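Handout 4: Working in the simulated kitchen
Jul 17, 2018

Read this before the lab session. It replaces the two pages on scene loading from last year's packet, which no longer match the software. Bring your signed lab sheet and your team's notebook.

The project for the second half of the course is the same for every team. You will write a controller for a two-armed robot in a simulated kitchen and have it carry out a short table-clearing task. No hardware is involved until October, when the teams that continue will move to the lab at Serkbridge. Until then, everything you submit runs in Brirkomine, the simulator installed on the lab machines.

1. Wrist view and body view

The simulator gives you several views. You will spend most of your time with two of them. The wrist view looks out over one gripper and moves with it. The body view looks out from the robot itself and takes in both arms and the furniture.

Students tend to trust the wrist view too much. It is good for the last few inches of a grasp and poor for almost everything before that. If the arm is pointed at a wall, the view will be mostly wall, and you can't tell from it where the counter is.
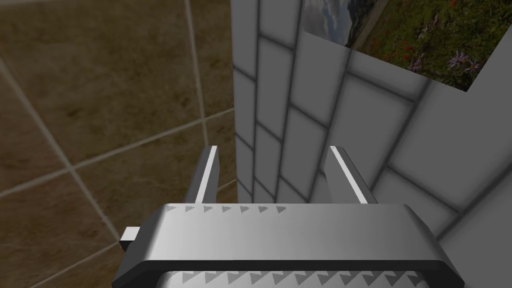 Tascombe Technical College — Department of Automation — Introductory Robotics, Section B

With the fingers open and nothing between them, check three things before you send any motion command. First, find both fingers in the view and make sure they are level with each other. Second, read the gripper width from the state panel and write it down. Third, look for a corner or an edge behind the fingers that you can use as a reference. The line where the brown tile meets the white tile works well. The picture on the wall is a poor choice, as it leaves the view as soon as the wrist tips.

The gripper width is reported on a scale where 90 is fully open. Anything under 11 counts as closed. Do not test for exactly zero. The fingers stop early when they meet an object, and your code will wait forever.

2. Coordinates

All positions are given in the room's coordinates, with the origin on the floor. Your first exercise (4a) is to convert a point from the wrist's coordinates to the room's. Evaristo Cattaneo went through the matrices on the board last week, and his worked page is in the course folder under Gatti, which is the name of the shared drive and has nothing to do with the robot.

Common mistakes in 4a from last year:

Multiplying the matrices in the wrong order. The answer often looks reasonable, so test it with a point you know.

Mixing degrees and radians. The simulator wants radians. The state panel shows degrees.

Using the left wrist's transform for the right arm. Name your variables so that this is hard to do.

Forgetting that the wrist has moved between reading the transform and using it. Read both in the same step.

3. Planning a reach

A reach has four parts in this course: move to a point above the object, come down, close, and lift. Teams that try to go straight to the object in one motion usually hit something else on the way. The simulator will not stop you. It records the contact in the log and carries on, and each contact costs points.

The height of the first point is up to you. Too low and you knock over whatever is tallest. Too high and the arm reaches the end of its range, the elbow straightens, and the solver starts to return strange joint angles. Roughly 65 percent of the failed runs last year had a bad first point and nothing else wrong with them.

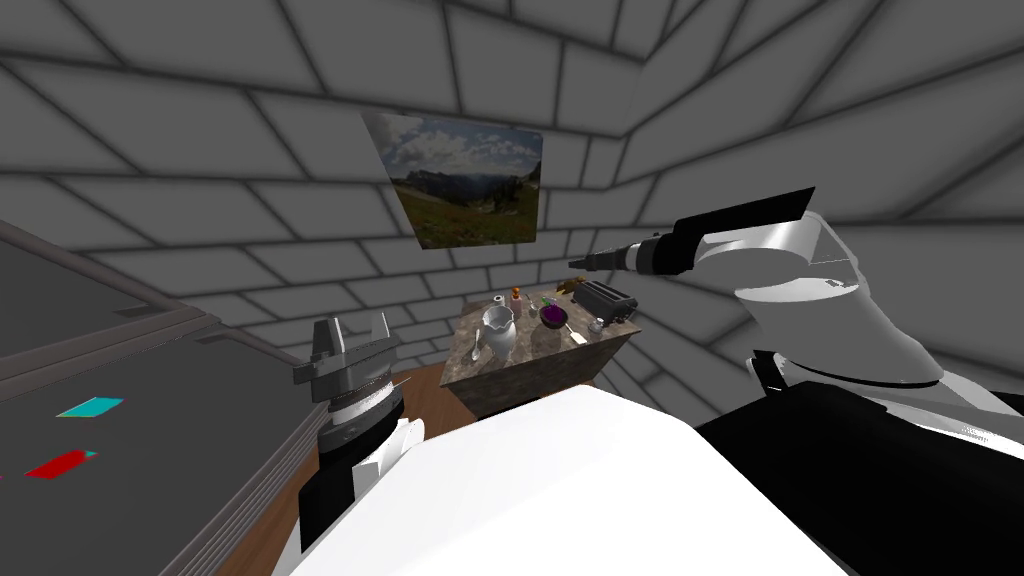
Order matters more than speed in the clearing task, and your plan should say which object goes first and why. Write the order down on paper before you write any code. Each team may choose its own, and there is no single correct answer, but we will ask you to defend it. Look at what stands in front of what. The bananas are partly hidden behind the toaster, so a team that starts with them has to explain how the fingers get in there without touching it. The glass in front of the toaster needs the same thought. A spoon near the front edge is easy to see and hard to pick up, and most teams are better off leaving it until the rest of their code works.

You should also decide which arm does what. The simple approach is to give each arm half of the counter and never let them cross. It loses a little time and saves a lot of trouble. If you want one arm to pass an object to the other, talk to me first — it is allowed, but it needs a separate check for collisions between the arms, and that check is not in the starter code.

4. Running and saving

Start every run from the reset position. A run lasts 696 steps and then ends by itself. If your plan is not finished by then, whatever has been moved still counts.

Save the log after each run, including the bad ones. Put the team name and the run number in the file name. Do not edit a log by hand, even to fix a typing error in the header. If something in it is wrong, write a note in the notebook and attach both.

Walls and floors in the simulator can be changed from the scene menu. Your controller should not depend on them. We will grade with a different set of surfaces from the one you practice on, so a controller that finds the counter by the color of the wall will fail.

5. What to hand in

One log from a complete run, the code that produced it, and a single page with your object order and your reasons. Drawings by hand are fine. Exercise 4a is handed in separately by each student.

Exercise 4b is optional. Take your wrist-to-room conversion and work out the reverse, then check it by converting a point both ways. The result should match the starting point to three decimal places.

Questions about the simulator go to Evaristo Cattaneo in the lab. Questions about grading go to me.

Amedeo Santoro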